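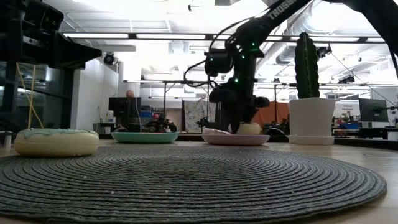
*Broner*

The **placemat**, or **table mat**, is a piece of material set on a table beneath a single person's plate, and it is one of those household things that most of us have eaten over for years without giving it much thought. It protects the table from heat, scratches and spills, and it marks out in a friendly sort of way where each person is meant to sit. Mats are made from cloth, cork, straw, grass, paper, plastic and a good many other things besides, and they may be rectangular, oval or round.

## Construction

Round mats are often braided or coiled. The maker begins with a small tight knot at the centre and works outward, joining each turn to the one before it, so that the finished piece shows a pattern of rings (dark grey and natural straw are both favourite colours). The ridges have a pleasant feel under the hand, although they do hold on to crumbs, and anyone who owns a set will know the habit of carrying them to the back step for a good shake.

Woven mats are made flat on a loom and usually finished with a hem or a fringe. Cork mats, which tend to be stiffer and heavier, are cut from sheet and often carry a printed picture on the upper face. Paper mats are meant to be used once, and are most familiar from family restaurants, where the puzzles and mazes printed on them have kept many a hungry child in a chair until the chips arrived.

## In Callov and Kerkik

The coiled mats of Callov are made from river sedge, gathered in September when the stems have begun to colour but haven't yet gone brittle. The stems are dried under cover, dampened again and plaited in 3 strands, and the plait is then wound and stitched with waxed thread. A neighbouring style, from Kerkik, uses 2 strands and a looser stitch, giving a softer mat that rolls up easily for a picnic but won't lie quite so flat afterward. People in both towns are fond of their own version and will happily tell a visitor why.

## Use at the table

Customs vary a great deal from one home to the next. In some houses the mats come out only for company, and in others they live on the table from one end of the year to the other. A formal setting usually places the mat squarely in front of the chair, with the cutlery either resting on it or lined up just beside it.

## Care

Cloth mats can generally be washed with the tea towels. Plant fibre is fussier, and does best with a damp cloth and a slow dry, lying flat, away from the heater.

## See also

- Coaster
- Ko basketwork
- Table runner
- Trivet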